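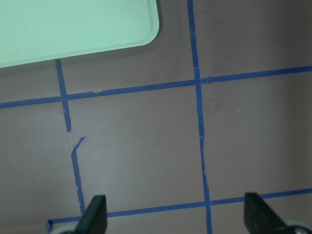
Blue tape grid and one corner of the green tray.

Table layout gallery: bowl, tray and tape

Darngate keeps one work table marked out for place-setting layouts. The table measures 700 by 700 mm inside the outer marks. Strips of blue tape divide it into rectangles, and positions are noted by row and column, starting at the near left. The layout notes are kept under the name Vilberg.

Tape was chosen over pen so that the grid can be moved. It wears at the crossings first. In the top picture the strips have ragged edges in places, and a small folded patch sits where two of them overlap. A crossing in that state is still usable for placing a tray by eye. Strips are replaced when a position can no longer be read from the near side of the table.

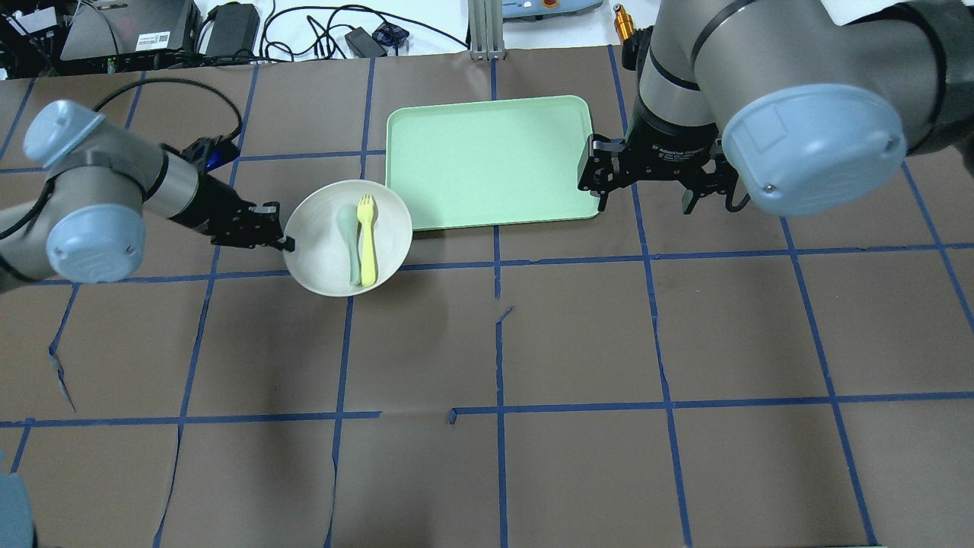
Layout Tu sets the dishes toward the back and leaves the near rows free. The tray is entered first, at its corners, and the bowl second, at its center. Tray length in the notes is 360 mm, with a tolerance of 40 mm on its position along the row. Utensils are not given a position of their own. They are listed by the dish that holds them, so the yellow fork and the green spoon both go down under the off-white bowl, and the tray to its right goes down as empty. The bowl overlaps a tape line, so it is entered under both rectangles.

Gekasell, the next layout in the set, uses the same grid with the tray in the near row. Its pictures will be added in February.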